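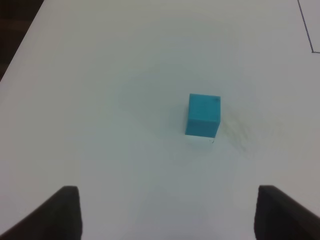

Kukolow Adult Learning Center

Progress report to the Clurkasine Fund
Evening reading and math classes, Skudmont
3/10/23

Period covered

This report covers the first half of the grant, from the start of fall classes to the end of February. The second half runs through May. A final report with full test results will follow when the spring term closes.

The grant pays for two evening reading classes, one basic math class and one English conversation group, all in Skudmont. It also pays for books, testing fees and part of the child care we run during class hours. Our day classes in Kukolow are paid for separately and are not included in anything below.

Enrollment

We enrolled 142 adults in the four classes during the period. The plan approved last year called for a lower number, and the extra places were all in the conversation group, where we can seat more people without changing how the class is taught. The reading classes are full and have been since October. There is a waiting list of 11 people for the Tuesday reading class. We have offered them the other evening, but most have told us they work that night.

Math was slow to fill. In September it had so few students that we thought about folding it into the reading program. We kept it going and moved the start time back by half an hour so that people coming off the day shift at the packing plant could get there. Enrollment picked up after that and has held. If we run the class again next year we will use the later time from the beginning.

Attendance

Attendance in reading was steady through the fall and dropped in January, as it does every year. Two evenings were lost to snow. We made up one of them on a Saturday morning and turnout was poor, so we added fifteen minutes to the remaining evenings to recover the other one. Students preferred this and the instructors did too.

Thirteen students left before the end of the first term. We called each of them. Changes in work hours were the most common reason given, followed by moving away. Two said the class was too easy and have been placed in the day program in Kukolow. One said it was too hard and now comes to one-on-one tutoring on Thursdays, which the grant does not pay for.

Teaching and materials

We changed the reading workbook in November. The old series was written with high school students in mind, and adults in the lower group found some of it childish. The new one uses leases, pay stubs, bus schedules, medicine labels and short news stories. It costs more per copy, but students write in it and keep it, so we no longer spend time collecting and sorting books at the end of a term. The first order came with pages missing from the teacher's edition, and the publisher replaced it at no charge.

The math class spends its first six weeks on whole numbers and fractions and then goes on to percentages, interest and measurement. Students asked for more practice with measurement than we had planned. Several of them work in construction or want to. The instructor put in two extra sessions on area and volume and took out the unit on reading graphs, which will now be taught in April.

The conversation group has no textbook. Each week has a topic, such as calling a doctor's office or talking to a landlord about repairs. We print a one-page word list for each topic and hand it out the week before. The lists are being put into a binder and we can send a copy to the Fund if it would be useful to your other grantees.

Testing

Students in reading and math take a placement test when they enroll and a second test after sixty hours of class. So far we have given 176 tests, counting both kinds. We are not reporting gains yet. Many of the second tests were given in the last two weeks of February and have not come back from scoring, and the ones we do have are mostly from the stronger group. A figure based on those would look better than it should.

We did learn that our placement cutoff between the two reading classes was too high. Some students who placed in the lower class were ready to move up within a month. We have lowered the cutoff for spring and the instructors now review borderline scores together before a student is placed.

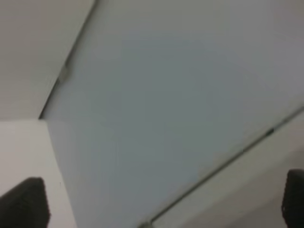

Space and building

Classes meet in the Khosravi Building on the second floor. The lease was renewed in the fall at the same rent. Heat in the smaller classroom was out for most of one week in December, and that class met in the hallway room until it was fixed. The elevator passed its inspection in January.

Parking is still a problem on evenings when the church next door has an event. We now get their calendar a month ahead and tell students which nights to use the lot on the far side of the street.

Budget

Spending is close to plan. Instructor pay is on budget. Books are over, for the reason given under materials. Testing fees are under, but we expect them to catch up by May. Child care is under budget because we did not fill the second position until November. We ask for permission to move the unused child care money into books. No change to the grant total is needed. A line-by-line statement is attached.

Plans for the spring

Spring classes are now open for enrollment. We will keep the same four classes and the same evenings. If the waiting list for Tuesday reading has not come down by the end of the month, we will look at splitting that class into an early and a late session, using the hallway room for the second one. The added instructor hours would come from our general funds.

We will give the remaining tests in the first part of May. The final report will include the scores, the number of students who went on to other programs, and the results of a short student survey.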